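Fosard keeps its recording rules in one short document, and I have now rewritten it twice. The current version is called Mikwood, after the folder it lives in. What follows are notes on the parts that changed, and on one part I left alone.

## Labels

Every gripper carries an ID label with a code, fixed to the plate where its own camera can read it. The ID includes the side, left or right. The old rule asked the operator to type the ID into the session log. Typed IDs drift. In July I compared 300 log entries against the labels visible in the recordings, and 5 did not match. Two of those were left and right swapped, the worst kind of error, as the file still loads and plays.

The rule now reads: the label must be legible in the first second of every recording, and the log takes its ID from the label. If the label is dirty or lifting, replace it before the session. Orientation does not matter. Upside down in the view is fine, and the reader handles it.

## Start position

For folding and stacking tasks, a recording starts with the fingers open and parallel, and the garment within reach. Finger width is logged from the first sample. A half-closed start makes the zero point ambiguous, and correcting it later costs more time than repeating the take.

Contact at the start is permitted. Weerasinghe, the older rule set, required a clear gap between fingertips and cloth. I dropped that. The gap was never checked, and on a soft surface it is hard to judge by eye.

Dark cloth stays in the task list. Black garments lose their fold lines quickly in weak light, so the rule asks for daylight or a lamp from the side, and for a surface that differs clearly from the garment. A striped mat passes.
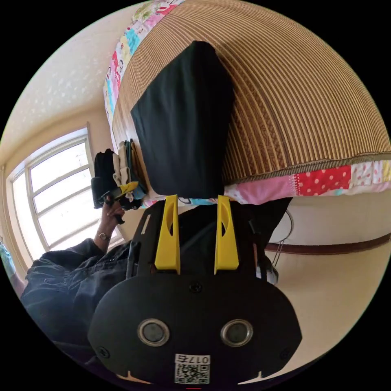 ## Two-handed work

Both grippers record for the full take, including while one of them is idle. An operator may rest the second gripper near the work, but may not put it down or switch it off. Droltwood, our checking script, rejects any pair whose start times differ by more than 2 seconds.

Sleeves and watches are allowed. Anything that hangs from the wrist is not – it can catch between the fingers.

## Left alone

The rule on failed takes is unchanged: keep them, mark them, do not trim them. I was asked to add a minimum quality score. I have not found one that two reviewers would apply the same way, so the field stays blank for now.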